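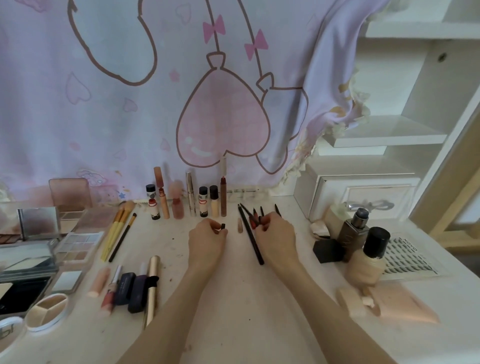
Figure 1. Makeup products and pencils on a white vanity table.

Keeping and Discarding: Shelf Life Habits for Personal Care Products Among Students in Droltville

Student project report
Jeanine Groen and Leonardo Sartori
Submitted 13 February 2021

Abstract

This report examines how students living in shared housing in Droltville decide when to discard cosmetics and other personal care products. The project combined a written questionnaire with short interviews. Most respondents relied on smell, texture and appearance, and few recorded the date on which a product was first opened. The report describes the methods used, presents the main findings and offers recommendations for the student housing office.

1. Introduction

Personal care products are bought often and finished rarely. Many remain in drawers, bags and bathroom cabinets long after the owner has stopped using them. Under labeling practice in a number of countries, a product may carry a printed expiration date, a symbol showing an open jar with a number of months, or neither. The open jar symbol refers to the period after first opening, and it is of use only to an owner who remembers when that was.

The subject was chosen after a seminar on household waste in the fall term. Course readings dealt at length with food and clothing but gave little space to items kept in the bathroom or bedroom. The authors considered that a small local study could address part of this gap.

Two questions guided the work. First, what signs do students use when deciding whether a product should still be kept? Second, what happens to the product and its packaging once that decision has been made?

2. Method

A questionnaire was distributed in the Bendau and Myung residence halls in August, during the week in which returning students moved in. A total of 100 completed forms were received. The form asked about face, hair and skin products in general terms and did not request brand names or prices. Participation was unpaid and anonymous.

Interviews were then held with 5 residents who had indicated on the form that they were willing to be contacted. Each interview followed the same list of topics: buying, storing, sharing and discarding. Notes were taken by hand and checked with the person interviewed before they were used. Leonardo Sartori conducted the interviews, and Jeanine Groen prepared the questionnaire and coded the written answers.

The sample was limited to two halls and cannot be taken to represent all students in Droltville. Residents who had no interest in the subject were probably less likely to return the form.

3. Findings

3.1 Signs used in deciding

A change in smell was the reason given most often for discarding a product, followed by a change in texture. Printed dates were mentioned less often, and mainly in connection with sunscreen. Several respondents wrote that they did not know what the open jar symbol meant. Others recognized it but assumed that the months were counted from the date of purchase.

Dry products such as powders and pencils were widely regarded as lasting without limit. Mascara was the exception among eye products: respondents who replaced it regularly tended to do so because it had become thick and difficult to apply.

3.2 Storage

Residents with a shared bathroom generally kept their products in their own rooms. Windowsills and desk drawers were common choices. One interviewee at Myung explained that she stored everything in a closed box under the bed during the summer, as her room faced south and became very warm — a habit she had learned from an older sister.

3.3 Disposal

Nearly all respondents placed unwanted products in the general trash with the contents still inside. The reasons given were uncertainty about the recycling rules and reluctance to clean containers in a shared sink. Two of the interviewees had passed unopened items on to friends. Neither hall provided a collection point for empty cosmetic packaging at the time of the study.

4. Discussion

The findings suggest that the information printed on packaging is not reaching its intended readers. The symbol is small, and the outer carton on which further details appear is usually thrown away on the first day. A handwritten date on the base of the container would resolve the difficulty at no cost, yet only a few respondents had adopted this practice.

The answers on disposal were more uniform than expected. Mixed materials present a real obstacle, as a single item may combine a plastic tube, a metal spring and a glass mirror. The authors contacted Skastenance, the firm responsible for waste collection at both halls, and were informed that small items of this kind are not sorted separately.

5. Recommendations

It is recommended that the housing office include a short explanation of the open jar symbol in the welcome folder given to new residents. A trial collection box for empty containers should be placed in the laundry room at Bendau for one term, subject to agreement with Skastenance. Any later study should include students who live off campus and should ask separately about products received as gifts, a category that the present questionnaire did not cover.

Acknowledgments

The authors thank the residents of both halls for their time and the housing office for permission to distribute the questionnaire. Copies of the form are available from the department on request.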